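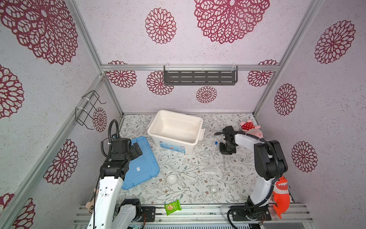 Photo: Thampi project group, Flistthorpe

Putting Things Away: Our Term With the Box and the Shelf

When we picked storage as our topic in September, a few people in our class at Flistthorpe wondered how we would ever fill a whole report with it. We had the opposite problem, and our first draft was so long that we had to take out more than 3000 words (the section on labels alone went on for pages, and we were very fond of it).

Our question was a simple one. If you have a small space to work in and a pile of lab-style items lying on the mat, what should go in a box, what should go on a shelf, and what is better off hanging on a rack? We kept to one white plastic box with raised handles at the ends and a blue lid you can see through a little, plus a dark gray metal shelf on the back rail and a black wire rack on the left wall. The big crimson flowers on the wall paper were a group decision, and so was the leafy mat, and we still love them both!

We planned 13 layouts and got through 11 of them, which came to 189 rounds of tidying by the end of term. Every round began with the box open and the lid lying beside it, and we wrote down where each thing ended up and how long it took to find it again.

The box did best with things we only wanted once in a while. Small items we kept reaching for belonged on the shelf, although in the Mirkeck layout we put too much up there and lost time moving one thing to get at another. The rack was slower to win us over, but by the Bodent layout we were using it in every round.

If we get to carry on next year, we would like to try two smaller boxes in place of the one, and to finish the last two layouts properly.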